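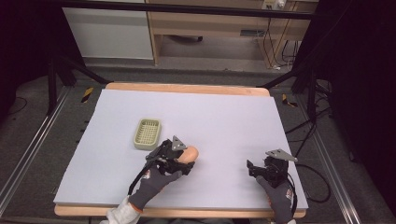
Does anyone here have experience with throwing out the idle hand when you train a two-handed policy? I'm working through our first batch of hand-held gripper demos (people wear gloves, hold one gripper in each hand, and do the task themselves, no robot arm anywhere) and I'm having a great time with it, but I've hit a puzzle. The task is sorting soft objects into a basket. In a lot of the recording one hand does all the work, like the left one pinching that tan sausage-shaped piece next to the green basket, while the right gripper hangs just over the board, open and empty. My first model trained on both hands equally. The working hand does great! The other one drifts. It wanders in toward the basket, and twice it bumped the working arm during playback on the real setup.

I have 600 demos from 19 people. I tried masking out the loss on whichever hand was holding still, and the bumps went away, but then the resting arm started making odd little twitches at the start of each run. Is masking the wrong approach? Should I ask people to park the idle hand in a fixed spot? I'd love to keep the demos as natural as possible because that's the whole fun of this method.

Xóchitl Zavala

Oh, I love this one, we went down exactly this road last June on the Tellura project and I can save you a few weeks.

Don't mask it all the way out. When you drop the loss on the still hand, the model gets no signal at all about what that arm should do, so at the start of a run it puts out whatever it likes and you see twitching. What worked for us was turning the weight down instead of off. We gave the idle hand a small share of the loss and kept the full weight on it for the first couple of seconds of every demo, so the arm learned a calm start. The twitches went away the same afternoon. I was so pleased I ran it again just to watch it sit there.

The drifting is a separate thing, I think. People don't hold an idle hand still. They lean, they get ready for the next piece, they move it out of the way before they know they're doing it. Plot the idle hand's path for each of your 19 people on one chart and color it by person. Ours split into two very clear groups, the hoverers and the resters. The model was averaging between them, and the average spot happened to be somewhere neither group ever went, right in the path of the other arm. If you see two clumps like that, a policy that can handle more than one mode (diffusion, or anything that doesn't just regress to the mean) will help you more than any weighting trick.

We ended up with 114 clean demos out of a much larger pile for our final comparison, and the small set with the gentle weighting beat the big set with the hard mask. It was one task and one pair of arms, so take it as a hint and try it on yours. But what a nice result to wake up to!

One more check: make sure your still-hand detector looks at the gripper opening as well as the position. A hand can stay put while the fingers close, and you really don't want to mask that.

Uzma Arain

just tell people to rest their hand on the table. we do that and its fine

Faustino Palacios

I'd go a bit easier on the "rest it on the table" plan, although it does work for simple sorting. The trouble shows up later. If every demo has the idle gripper in the same place, the model has never seen it anywhere else, and when your real arm starts a few inches off it has no idea how to get back. We had this on the Orozco bench and had to go record a fresh batch with starting positions all over the place.

A middle road I'm excited about: let people hold the idle hand however they want, but ask them to begin each demo from a different spot. You keep the natural motion Xóchitl wants and the model sees recoveries. Uzma's advice about the weights fits right on top of this.

Also look at the timing between your two grippers before you change anything else. On ours the left and right streams were off by a few frames, and for a while I blamed the policy for what was a clock problem. Clap the two grippers shut together at the start of a recording and compare where the closing shows up in each stream. Takes a minute. If they line up, great, go back to the fun part, and please post your plots, I want to see if you get the two clumps too.

Hermenegildo Figueroa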